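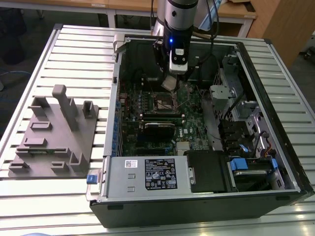

Bronisława Szewczyk wrote back after the first session that she had done the repair-or-replace sums for her old washing machine, that they told her plainly to replace it, and that she was going to have it repaired anyway, so what exactly was the point of doing the sums?

Home | Course Notes | Readings | Worksheets | Contact

October
By Lucyna Pawłowska

Money at Home, Session 3: Repair, Replace, or Leave It Alone

I was so pleased to get that note, Bronisława, and I hope you don't mind my borrowing it to start us off, because it goes straight to something I rushed past last time (we had ten minutes left and I was watching the clock). The sums don't make the decision for you. They tell you what the decision costs. If you know that keeping the old machine means paying a bit more than you strictly need to, and you like the old machine, then you have bought something with that money and you know its price. What I worry about is the other case, where people pay extra for years and have no idea they're doing it.

So tonight we'll go a little slower through the same ground, and then add the part about time.

What you have already paid

Economists call this a sunk cost, and I'm sure many of you have met the term before. It means money that is gone whichever way you choose. Suppose you bought a computer three years ago and it won't start. What you paid for it back then feels terribly important! It isn't part of the question, though. The only costs that belong on your worksheet are the ones still ahead of you: the repair on one side, the replacement on the other, and whatever each will cost you to run afterward.

This is easy to say in a classroom and very hard to do in your own kitchen. I once paid for a new pump on a dishwasher mostly out of loyalty to the pump I had paid for before it. Please be kinder to yourselves than I was to myself over that one.

A worked case

Let's say the repair will be $60 and a replacement of similar quality will be $100. At first glance the repair wins by $40, and a lot of people stop right there. But we need to ask how long each one is likely to last. If the repaired item gives you one more year, you are paying $60 for that year. If the new one lasts five years, you are paying $20 a year. The cheap choice has become the expensive one.

Now turn it around. Say the repair buys you three more years. That also comes to $20 a year, and suddenly the two are level. With a tie like that, I would generally lean toward the repair, partly because you keep $40 in your pocket today, and partly because you already know how the old one works and where its buttons are. Others will lean the other way, and that's perfectly fine. Write down your reason next to your answer so that you can argue with yourself later.

You'll notice that the whole thing hangs on a guess about how long something will last. We can't get rid of the guess. What we can do is try a gloomy figure and a cheerful figure and see whether the answer changes. If it comes out the same both times, stop worrying and go to bed.

Replacing one part

A desktop computer is a nice thing to think with here, more so than a toaster, since so much of it comes as separate pieces. The case, the memory, the motherboard and the processor each have a price of their own, and one can fail while the rest are fine. So before you fill in the "replace" column, ask what it is you would be replacing. The whole thing? One piece of it?

The trap is that pieces have to fit each other. A newer processor may need a different board, and the different board may want different memory, and before long you've bought a new computer one receipt at a time. Add up the full chain before you order the first link. The same goes for bathrooms, by the way, as anyone who has started with "just the faucet" can tell you.

Your time

We left this out last week to keep things simple. If a repair takes up your whole Friday evening, that evening is worth something, and it belongs on the sheet. What number should you use? If you would otherwise be at paid work, use your wage. If you would otherwise be on the couch, use whatever you'd honestly pay someone to hand the evening back to you. And if you enjoy tinkering, the number may be zero or even come off the total.

Please don't forget the time that replacing takes, either. Reading reviews, waiting for a delivery, moving your files across, getting rid of the old one. It adds up quickly and hardly ever gets written down.

For next time

Pick one thing at home that is limping along and fill in both columns of the worksheet, once with the gloomy figure and once with the cheerful one. Bring the sheet even if it's messy. Bronisława, please bring the washing machine's as well, with a line at the bottom for what keeping it is worth to you.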